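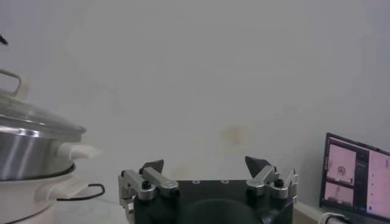
Subject: Re: [girstead-homes] stain-blocking primer, worth the money?
Date: April 14, 2026

> I did two coats of the Postow primer over the yellow marks in our
> kitchen and they're gone. The can says it seals anything, smoke,
> grease, water, for good. At that price I'd tell everyone on the list
> to skip the washing and just paint.

Gone for how long, though? I've read this same post on here before, with a different brand in it, and the follow-up a year later never comes.

"Seals anything" is what the can has to say. Grease and a slow leak both leave a yellow mark, and they aren't the same problem. If it's a leak, the paint hides it while the drywall goes soft behind it. Tape a square of plastic wrap over the spot and leave it for 2 days before you open anything. Damp on the wall side of the plastic means call a plumber.

As for skipping the washing, I don't buy it. I put Ovis over an unwashed wall above a stove and it peeled off in strips the size of my hand. Dish soap and warm water, then rinse, then let it dry overnight. It costs you next to nothing.

The Heo sheet somebody linked last month claims 500 scrubs with no bleed-through. Scrubs of what, on what? It doesn't say. I'd want to see that before I paid for the gallon size.

If you still have that wall in 12 months, please write back and tell us what it looks like. I'd be glad to be wrong.

--
girstead-homes mailing list
Message 2935
To leave the list, send a blank message with "unsubscribe" in the subject line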